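Comment apprendre à un robot à ranger une passoire ?

Au club Jirnevex, on adore les robots ! Mais un robot qui sort de sa boîte ne sait rien faire du tout. Attraper une passoire par le manche, la décrocher, la poser : pour toi, c'est facile. Pour lui, tout est à apprendre.

Alors on lui montre. On prend une pince dans chaque main – oui, comme un crabe ! – et on fait les gestes à sa place. Les deux doigts noirs de la pince s'ouvrent et se referment, exactement comme ceux du robot.
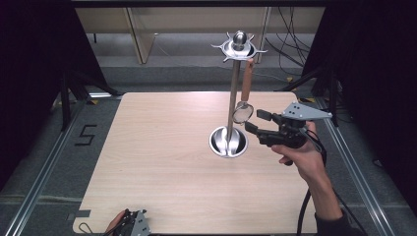
Chaque essai s'appelle une démonstration. Il en faut beaucoup, parce que le robot apprend un peu comme toi avec le vélo : en recommençant. Notre équipe en a déjà enregistré 1 710, et on veut arriver à environ 4 000 !

Le plus difficile, c'est le métal. Ça brille, c'est fin et c'est rond. Si on serre trop tôt, la pince attrape du vide. Il faut approcher doucement, un doigt de chaque côté, puis fermer. 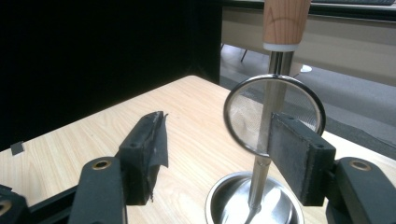
Yeshi Tsegaye

Essaie chez toi : prends deux pinces à cornichons et déplace une petite passoire sans la toucher avec les mains. Tu verras, tes doigts te manquent très vite !

Un mot à retenir : le « préhenseur », c'est le nom savant de la pince d'un robot. Tu peux le placer à table ce soir.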